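**Ticket:** wrist view shows the gripper and very little else
**Product:** Drernia simulated arm kit, wrist camera add-on
**Filed by:** Grinmont evaluation desk
**Opened:** 02/02/2020
**Severity:** I picked "moderate." The form offered "critical" and "cosmetic" on either side, and it's somewhere in that neighborhood.

### What we're trying to do

We're reviewing the Drernia kit against the Furukawa package we already pay for. The sales page promises "a working pick routine in 30 minutes." I have been at it longer than that, but I did stop for lunch.

The arm loads. The gripper opens and closes when told. The wrist camera renders. The trouble is where the hand ends up. We ask for a viewing pose over the furniture in the room and get one that would be useful to somebody with different goals.

### What we see

First run, default settings, stock room, nothing touched. The fingers come up fully open, as they should, and there is at least something in view to argue about: a dark brown beam that comes in from the left, turns a corner and heads down to the right, with a lighter plank meeting it from underneath. My best guess is part of a table or shelf. The target was supposed to be centered between the fingers, and I don't believe anyone has ever asked a robot to fetch a furniture joint. 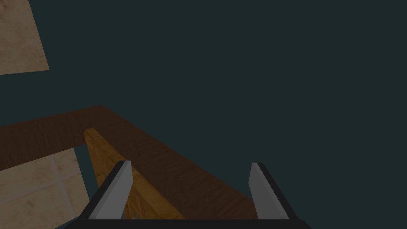 ### Steps to reproduce

1. Load the stock room from the kit menu.
2. Set the gripper to open.
3. Choose "Go to viewing pose." The manual calls this "Move to look." The menu and the manual should meet sometime.
4. Wait for the arm to settle, up to 20 seconds on our machine.
5. Open the wrist camera window.

It happened on all 5 attempts. Restarting the kit between attempts made no difference, and neither did restarting the computer, which I did so that you wouldn't have to ask.

### What we've tried

**Camera tilt.** There's a slider. It goes from 0 to 60 and the units are left to the imagination. Moving it changes the number next to the slider. The view stays where it is.

**Loading the Gasonex preset.** Your forum suggests this for "pose drift." I am not sure we have pose drift, as drifting suggests it was in the right place to begin with. I loaded the preset anyway, cleared the saved poses and asked for the viewing pose again.

The hand is open and level enough, and the picture is clean. Most of it is a plain dark surface, very smooth, and I have no complaints about the rendering. The interesting items are all down the left side: something white in the top corner, a black cylinder under it, and a purple object low down by the palm with a shape I can only call organic. None of it is between the fingers.

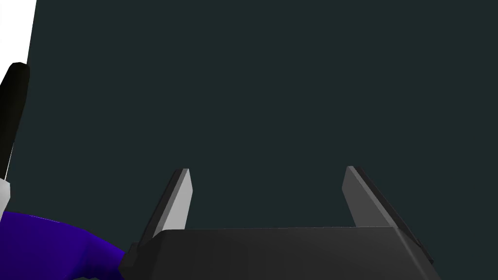 So I went back to the default preset and tried typing the pose in by hand. The kit accepts the numbers, says "Pose saved," and then goes to its own favorite. The saved file does contain my numbers. I opened it in a text editor and there they were, neatly formatted and ignored.

**Reading the log.** The only line that changes between runs is this one:

`view_target: fallback (no target frame)`

It is logged as "info." If the kit can't find the target and picks its own, I'd call that a warning, and I'd like it in the window where I can see it.

### Questions for support

- Does the viewing pose need a target picked first? If it does, the button shouldn't be clickable before then. If it doesn't, what is "target frame" in the log?
- Is the tilt slider connected to anything?
- Are typed poses supposed to override the preset? The manual says yes in the setup chapter and "see setup chapter" everywhere else.
- Is there a newer build? The update checker tells me I'm current, but it told me that with the network cable out.

### Where this leaves the review

The motion is smooth and the gripper does what it's told, which is more than the Furukawa package managed in its first week. I've left the viewing section of our score sheet blank for now. Our trial license runs out in March, so a reply before then would be handy. An extension would be handier.

Logs and both pose files are attached. Please don't close this as "user expectation." That was the last one.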